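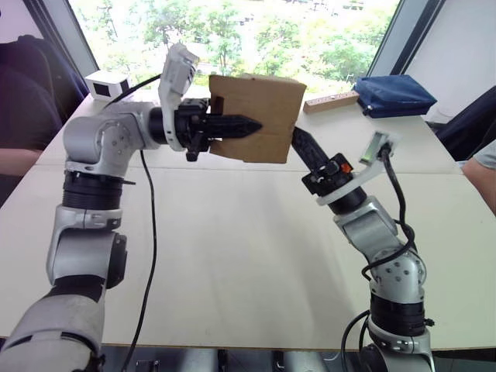 Slide 1. Both arms on one square of cardboard, head view.

Good morning, everybody, and thank you for coming along to the small room when there's a much bigger talk going on next door. I'm Flora Geddes, I look after the two-arm cell at Borkton, and my job today is to tell you how we keep it going. There'll be very little about software, I'm afraid, or perhaps you'll be relieved to hear it.

(Pause here. Let people find seats. Leave the slide up.)

I'd like to start with the cardboard, as it's the best tool I own and it costs me nothing. Every morning, before we ask the cell to do anything useful, we get both grippers holding one piece between them, clear of the table. If the two arms disagree about where they are, even by a little, the card tells you. It bows, or it twists, or it slides out of one side. A stiff metal plate would hide the trouble and push it into the joints, where you'd find it much later and pay a good deal more for it. So we use card, and we use it until it's too floppy to be any good, and then there's always another box in the post room.

Look at the cables while this slide is up. They're black, there are several of them, and on the left one loops down over the table top and off the near side. When I took over the cell I wanted them all strapped down tightly, because it looked smarter, and I was quite wrong. A wrist needs slack. We lost a camera lead in December when I'd pulled a strap too tight and the arm went for a long reach, and I can still remember the noise. Now I leave a generous loop and move the arm by hand through its whole reach before I fasten anything.

(If anyone asks about the wrist cameras: they sit on the white brackets, one on each arm. The brackets are our own. We check the bracket screws every 10 hours of running. Don't get drawn into lens talk, there's a question slot at the end.)

The other thing I'd say about setting up is to keep your table clear. Push your bits and pieces to the far side, out of reach, and be strict with visitors about where they put their cups. We've got a seam across our table as well, and I do run a straight edge over it once a week. If one side has crept up, the arms will find the step before you do, and a fingertip coming down on a step is how fingertips get chipped.

Right, on to grippers, and this is the part I could happily talk about all day, so somebody please wave at me if I go past my time.

(Next slide.) 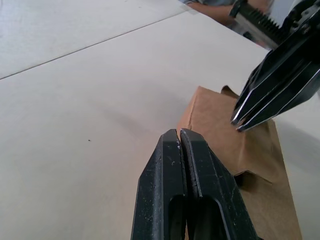

Slide 2. Wrist view: gripper fingers and a brown paper bag.

We moved on to paper bags after the cardboard. A bag is a lovely thing to practise on, all creases and give, and it's very hard on a badly looked-after gripper. Have a look at the black fingers low down on this one. There are small white scuffs near the tip, and some dust and fine scratches. I don't mind scuffs at all. What I mind is a burr, meaning a raised edge you can catch with a fingernail, and so the rule is that whoever opens the cell in the morning runs a fingernail along every tip. A burr will tear paper and leave you blaming the grip force for a week. I speak from experience there.

Then the gap. With the fingers nearly closed you want a thin, even line between them near the tips. If it's wider on one side, a finger has been knocked, and we loosen it, seat it again and tighten it up a little at a time. Please don't bend anything back. My colleagues over at Gruraton bent one back and it was never right again, and they were very good about letting me tell you so.

On the other gripper, the one coming down from the top right, you can see the rack, that row of dark teeth along the metal bar. Dust is the great enemy of a rack, and paper and card make a surprising amount of it. We brush the teeth dry with an old toothbrush every 4 days, and we swap the fingers over after 200 hours whether they look worn or not. No oil on the teeth, please. We tried it, and by the end of the month we had a sort of grey felt growing in there – I kept a bit of it in a jar, and I've brought it with me if anyone would like to see.

(Hold up the jar. Pass it round if the room is friendly.)

Before questions, a word on the logbook. Ours is a paper one and lives on a string by the cell. Date, initials, what you touched, how it felt. The last column is the one I read most. "Left wrist a bit notchy" turned up there 3 times before any reading on the screen changed, and we had the joint cover off in good time thanks to that.

(Thank the Kushwaha workshop for the brackets. Mention that the checklist sheets are on the table by the door, and that the Illilano group are happy to be written to about finger wear. Then questions, and remember to ask for the jar back.)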